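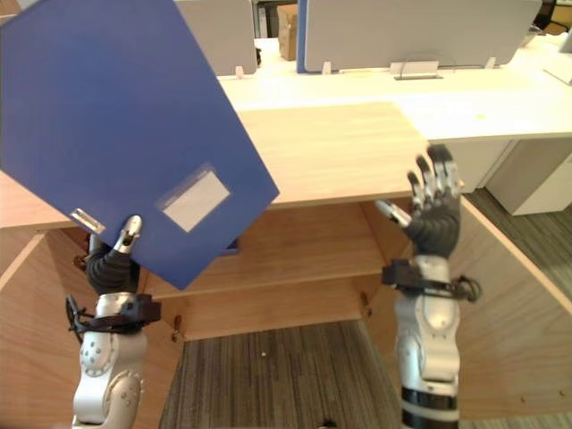

**Stastthorpe, November**

## Budo and the filing cabinet: after the Monday stop

Budo caught its right hand on a cabinet door on Monday and kept pushing until the wrist faulted. No one was hurt. A hinge screw pulled out and one fingertip had to be replaced. The arm had been set up for a 600 mm opening. With the doors on, the clear width is 565 mm.

Tips for anyone setting up shelf work with it:

- Measure the opening with both doors swung back, hinge to hinge, and enter that number.
- Open the doors all the way before the first folder. A half-open door drifts.
- Grip folders by a bottom corner and keep the speed at 33 percent until the folder is past the shelf edge.
- Stand behind the stop button – never between the robot and the cabinet.
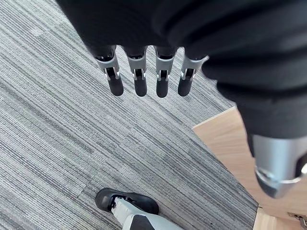 *Solange Hervieu, workshop lead, Plurkside*

Check the fingers before each run. Bend each one by hand with the power off and feel for grit in the joints. After a fault, wait five minutes before restarting, then run the empty-hand test. Tighten the hinge screws while you wait. Chauvin sells the spare fingertips in pairs. 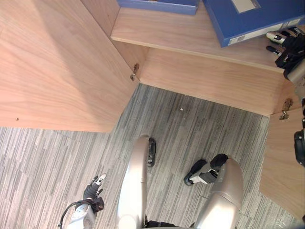
**Can I pull the hand free if it gets stuck in the door?**

Press stop and cut the power first, then move the door away from the hand.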